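Robot teaching by demonstration

Teaching by demonstration (also showing, lead-through, or just "teaching") is a way of getting a robot to do a job by taking it through the job, with no one writing out each movement as code. Used in research labs and some workshops. Two main kinds: by hand, where a person holds the arm and pushes it about, and by remote control, where the person works from a seat or a standing rig and the robot copies.

By hand

Oldest form. Motors are slackened off so the arm can be moved, joint positions saved as it goes. Cheap, needs no extra kit. Drawbacks: the teacher's own arms get in the camera's view, and it is hard to move two arms and all the fingers at once with only two hands. Still common for single arms with a plain gripper.

By remote control

The operator wears gloves or holds a pair of handles and watches through a headset or a screen. Arm and finger positions are stored along with the camera pictures, so whatever the robot saw is tied to whatever it did. Preferred for two-handed work. Main complaints are lag, tired shoulders, and no sense of touch, so beginners tend to push too hard on parts. Some rigs buzz the glove on contact; opinions differ on wether this helps.

The peg board

A usual practice task. Loose parts, a board with holes and slots to suit, and the job is to get each part where it belongs. Tests reach, grip, turning the part to line up, and letting go without knocking it over. Letting go is often the hard bit.

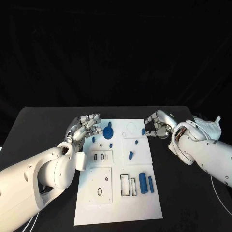
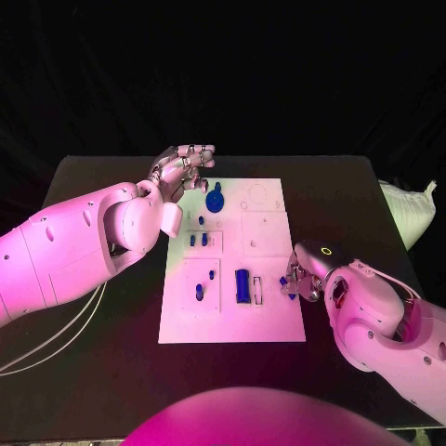
Two-armed robot at a board with blue parts. A peg is held in the right hand in the second picture.

Round pegs are taught first. They go in whichever way they are turned. Square and oblong parts come later as the angle matters. Plain dark tables and backdrops are liked for this work, less for the camera to get muddled by.

The Prenden set

Recordings made at Prenden by the Lorberg workshop, using a board drawn up by Schmieder. Work began in September. 1508 demonstrations, of which 85 were thrown out for dropped parts or a stalled recording. Operators worked in turns of 70 minutes, then a break. Starting layout was changed between runs so the robot would not simply learn one fixed path. Released 12/12/2024.

Gonon method

Variant in which the operator takes over only when the robot goes wrong, and the correction is added to the training data. Fewer full runs needed. The orignal write-up used 5 operators, all with earlier practice, so results for newcomers are not clear. Needs someone watching the whole time, which puts some labs off.

Common faults

Pauses. A person stops to think, the robot learns to stop too. Usually trimmed out afterwards.
Mixed habits. One operator starts left, another right, and the robot dithers between.
Drift. Joint readings slip over a long session; re-zero at each break.

See also: remote handling, peg-in-hole task, learning from correction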